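Rurkument Forums > Furniture > Cleaning and Repair

Tape on cabinet door, what takes it off without taking the finish too?

spindlewise
Picked up a honey-brown wooden cabinet from a moving sale in Vallejo. Slatted sides up top, two doors below, grooves along the front that exist purely to collect dust. I paid 40 dollars and was very pleased with myself until I tried to remove the tape. I have now spent 90 minutes with a hair dryer and my thumbnail, and the tape is ahead.
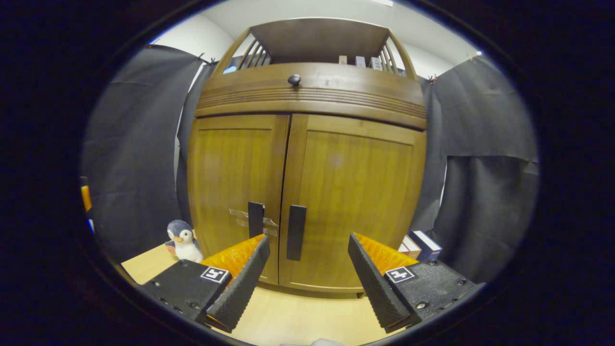 The patient. Shiny strips on the left door, by the handle.

I don't know how old the finish is or what it's made of. The seller's contribution was "it's brown."

mothball_annex
Olivix on a soft rag. Dab it along the edge, wait, peel slowly. Wipe with a damp cloth after. I've done two dressers and a piano bench and all of them still speak to me.

gritcoat
Please don't start with Olivix on a finish you know nothing about. I tried it on a nightstand and got a cloudy patch in the shape of my own impatience. Low heat, plastic scraper, go with the grain. If thumbnails aren't working you're rushing.

mothball_annex
How long did you leave it on?

gritcoat
Overnight.

mothball_annex
I see.

spindlewise
Before you two draw up battle lines, I'll test the inside of a door first. Which one of you do I blame if it goes cloudy?

gritcoat
Inside of the door may not have the same finish as the outside. Try low down near the bottom edge, on the front.

parcelhound
Side question, are the handles original? Black rectangles on a piece with a curved front look like somebody had a coupon. I'd swap them for round knobs to match the little one in the middle.

spindlewise
The handles stay. I have 12 unfinished projects in this house and the handles are not going to be number 13. Besides, I've already moved in, after a fashion. Books up top, at the right end, where they can lean on something if they get tired. 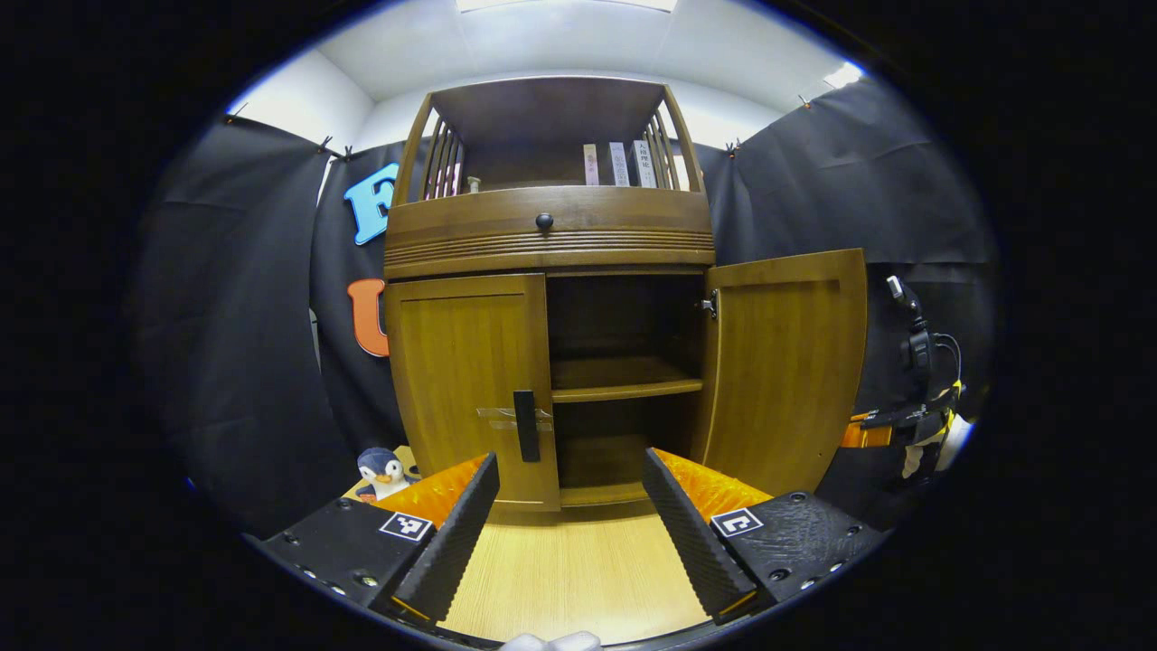

I want the lower part for table linens and the board games, but I'm not loading anything until the tape is settled. Every time I reach for the left handle I end up petting plastic.

parcelhound
Measure the board games first. I bought a cupboard for mine and it was 6 millimeters too shallow. The doors have been open since November.

mothball_annex
Leave the handle on or take it off before you peel? Off, I'd say, if any tape is caught behind it.

gritcoat
Agreed, and it pains me. Keep the screws in a cup.

spindlewise
Handle off, test patch near the bottom edge, low heat first, Olivix second and NOT overnight. I'll report back — probably about a missing screw.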